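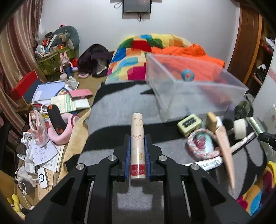 Reading time: 4 minutes

Section 3. Sorting small items into a clear storage box

This section covers bottles, tubes, packets and other small things that collect on a desk or bedside surface. It applies to any clear box in the Plorau range. Read Section 2 first if the box is new and has not been wiped out.

Before you start

You will need:
The box, with its lid off
A cloth or felt cover for the work surface
One roll of plain white tape
A pen that writes on tape
A small bag for trash

Put the cloth down first. Bottles roll less on fabric, and a dropped cap is easier to find. Smooth out the folds near the front edge, where tall bottles will be standing.

Set the box on the cloth at the side of your writing hand, open end toward you. Leave the middle clear. If you work next to a bed, push bedding back so that nothing slides onto the items.

3.1 Emptying and grouping

1. Take everything out of the baskets, tins and bags you plan to sort. Do one container at a time.

2. Check that each cap is closed. Turn screw caps until they stop. Press flip caps with your thumb.

3. Stand tall bottles together at the back.

4. Lay squeeze tubes and slim tubes flat in front of the bottles. Point all the caps the same way.

5. Put packets and folded papers in a separate pile. Keep any leaflet that belongs to a product you still use.

6. Put bracelets, beads and very small boxes in a lidded tin. They should not go into the large box by themselves.

7. Set aside toys, figurines and kitchen tools. These go back to their own places and are not part of the count in 3.3.

Note: Brushes and sticks with bare ends can go in the box only if they are dry. Stand them in a cup overnight if you are unsure.

Caution: Do not tape over a printed label. Ingredients, dates and warnings must stay readable.

3.2 Loading the box

1. Start with the heaviest bottles. Stand them upright along the back wall, labels facing out through the plastic.

2. Place wide tubes on their long edge beside the bottles. Do not fold the sealed end over to make a tube fit.

3. Fit slim tubes into the gaps. A tube with a pointed or narrow tip goes in with the tip up.

4. Put packets in last, flat against the front wall. Sealed packets only. An opened packet goes into a small bag first.

5. Slide the box a few inches back and forth on the cloth. If anything falls over, take out two items and close up the space with a folded paper.

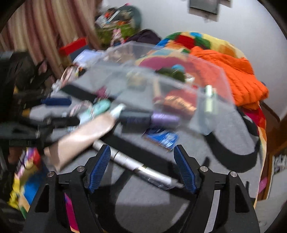

Satish Upadhyay: I put the slim tubes in before the bottles and had to take the whole lot out again, so please keep step 1 first. I would also add a line about oily bottles. Mine left a ring on the bottom of the box and it took dish soap to get it off.

Oily bottles: wipe the base with a dry tissue before loading. If a ring does form, use warm water and a drop of dish soap. Do not use nail polish remover on the plastic. It will cloud the surface.

3.3 How much to put in

The large Plorau box takes up to 9 full-size bottles standing up. The load limit is 3000 grams. A full 400 ml bottle uses a good part of that, so weigh the box on a kitchen scale if you have several of them.

The Stodier tray (sold separately) sits on the inside rim and holds tubes and small items only. Remove the tray before you lift the box.

Caution: Lift with both hands under the base. The rim is not a handle.

3.4 Labeling

1. Tear a strip of white tape about as long as your finger.

2. Write the contents in one or two words. "Hair" or "Face, daily" is enough.

3. Stick the strip to the short side of the box, near the top.

4. Add the month if the box holds opened products.

Replace the strip when the contents change. Old tape comes off more easily after a few seconds under warm water.

3.5 Upkeep

Go through the box every 3 months. Throw out anything that has separated, dried up or changed smell. Shake the cloth outdoors and wash it according to its tag.

Keep the box out of direct sun. A shelf behind a curtain is suitable. For stacking two or more boxes, see Section 4.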